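Bakke Enamel Notes
@bakkenotes
July 22, 2022

Thread on enamel mugs versus ceramic mugs, mostly for people buying for a cabin or an office kitchen.

Enamelware is glass fused to steel. Ceramic is fired clay, usually with a glaze, and the glaze is also a glass. The surfaces are similar. The bodies are not.

Steel conducts heat well, so the outside of an enamel mug gets close to the temperature of the coffee within seconds. So does the rim. A thick ceramic wall takes longer and holds some of that heat once it has it.

The colored rim on an enamel mug is a separate coat. The edge is where the base coat runs thin and where most knocks land. A dark rim also hides small chips better than a white one.

Chips: on ceramic, a chip exposes clay. On enamel it exposes steel, and steel rusts. A small chip on the outside is cosmetic if you dry the mug. A chip on the inside means it becomes a pencil holder.

I have kept a log on my Wistberg enamel mugs since December. 508 wash cycles across the set, 3 chips, all at the rim or the base of the handle. No crazing so far.

The Zurkholm ceramic ones went through the same dishwasher. No chips, but one handle came off clean at the lower joint.

Microwave: ceramic yes, unless it has metallic trim. Enamel no. Stovetop is the reverse. Low flame, and never dry.

Stains: baking soda paste, soft cloth, ten minutes. Skip steel wool on both. It scratches the glass and the next stain goes in deeper.

Collemus lists its enamel at 1000 cycles. I am not there yet and can't comment. Next update when I add another 100.

Both materials on one table, enamel with the dark rim.

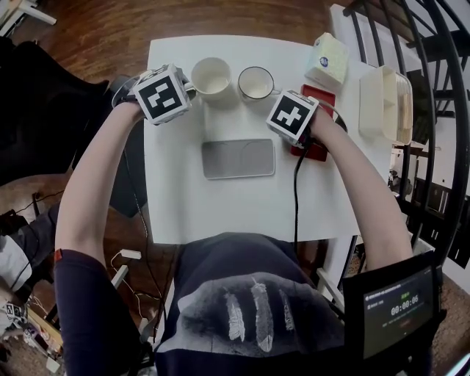
White mugs, plain and enamel, toward the far edge.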